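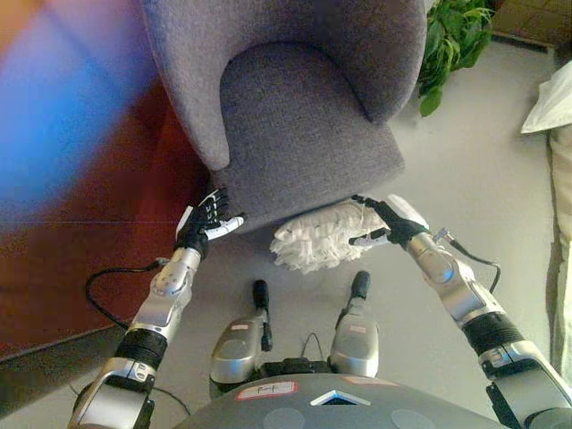 Figure 3.1 Armchair in gray fabric, with a curved back and a thick seat cushion

Chapter 3
Hosting a Foreign Delegation

Key terms: delegation, counterpart, protocol officer, courtesy call, working session, consecutive interpreting, readout

Sooner or later, almost everyone who works for a city council or a state legislature gets handed a visit. It may be a mayor and two aides passing through on the way to a trade fair, or it may be a group of 14 lawmakers with four days to fill and a long list of questions about water rates. Either way, the job usually lands on the desk of a staff member who has plenty of other things to do and has never been near an embassy (if that describes you, welcome, and please don't worry – most of us began the same way).

In the first two chapters we looked at why local governments have relations with other countries in the first place, and at the limits the law places on what they may promise. Now we come to the part of the work that fills up the calendar. A good visit is mostly made of small decisions taken early, and we will go through them in the order you are likely to meet them, from the first letter to the thank-you notes.

A visit from Sầm

Our running case for this chapter is the visit that the district assembly of Sầm paid to the town of Gumgate one July. The two places had been exchanging letters for 3 years, chiefly about flood control, and both had agreed that it was time to talk face to face. Duyên Khương led the visiting group. Anayeli Chávez, a legislative aide in Gumgate, was asked to put the program together, with a budget of $900 for everything except hotel rooms, and she kept a notebook all the way through that we will be borrowing from often.

Her first draft had eleven meetings in two days. It also had a reception for 200 guests on the evening the group landed, after a very long flight and with no time set aside to rest. Khải Đỗ, her counterpart in Sầm, wrote back with great politeness to ask whether the reception might be moved, and whether the group could spend a full morning at the pumping station, as that was what they were coming all this way to see.
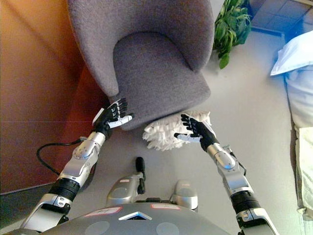 It was a fair request, and it points to a habit worth picking up right away: ask your counterpart what the visitors hope to take home before you book a single room. Hosts tend to plan the visit they would like to give. Visitors often have one or two practical matters on their minds, and they may be too courteous to press them unless you ask plainly and leave them time to answer.

What you will learn

By the end of this chapter, you should be able to:

Write an invitation letter that says clearly who pays for what
Tell a courtesy call from a working session, and give each a sensible length
Brief an interpreter ahead of time
Prepare a one-page readout that both sides can agree on

Before you read

Think back to a time when you were a guest in a place you didn't know well. What did you wish your hosts had told you on the first day? Jot down a few lines and keep them handy – we will come back to them in Section 3.4, when we draft a welcome packet.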